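Right, a few people asked how it's going since the robot arm turned up on our bench at Kivel, so here's a little thread.

I do board assembly and test. Processors, memory, fiddly bits that go into a slot one way round and no other. On a busy week that was 200 insertions a shift, all by hand, and my thumbs knew about it!

Now the arm does practice runs on a panel with the same sort of parts, and two of us look after it. It did 231 tries in one night last month. I was asleep for all of them (lovely).

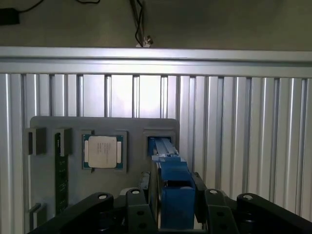 What's changed for me is mostly the kind of tired I am. Less sore hands, more squinting at logs. I got 2 days of training from Verance, then learned the rest by swearing at it quietly.

Pay's gone up a bit, not enough. Nobody's lost their job, but when someone left in December they weren't replaced, and we all noticed that.

I do miss the chat. You could natter all day while your hands got on with it, and you can't really do that while reading error codes.

Next target is almost 2,000 runs before it goes near a customer's board. Will report back. Kettle's on.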